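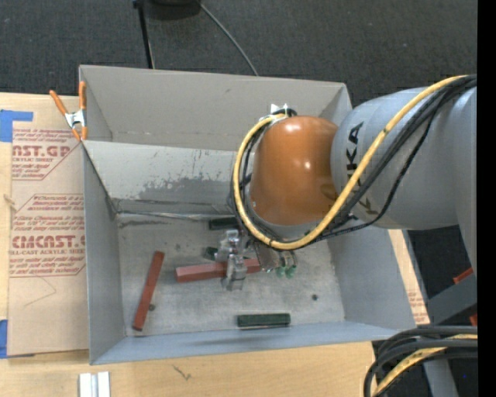
Muammer Kılıçarslan
Storage and Fittings, Dreltside workshop

Many of you have asked me when the grey bin will be painted again. I looked at it carefully in April, and my answer is: not this year, but I want to explain how I decided.

The bin has two sections, and the front one gets almost all the use. On the sloping rear wall of the front section there is a dark patch where the coating seems to be rubbed away. The floor is metal and it has scuffs too. The back section looks much better, only a small mark on the upper part of its wall. So the wear is in one place, and I do not think it is correct to pay for the whole box.

I asked Grasmont for a price. They wanted 186 for a complete new coating, and the bin would be away from us for 7 working days. Yüksel, who supply our shelves, offered a thin liner for 30. It covers the sloping wall and can be changed when it is worn. I have ordered one liner and I will fit it myself, early in the morning before the first people come in.

Until then, I have three small requests. Please put the blocks down on the floor of the bin and do not let them slide along the slope. Keep the red and the dark green ones in the front section, so we do not search for them in two places. And please do not use the rough sponge for cleaning. A soft cloth with a little soap is enough.

The same liner would also fit the bins at Nomel. If their team is interested, they can write to me before I close the order. The part number is 2415, and it is best to mention it, as Yüksel have several liners with very similar names.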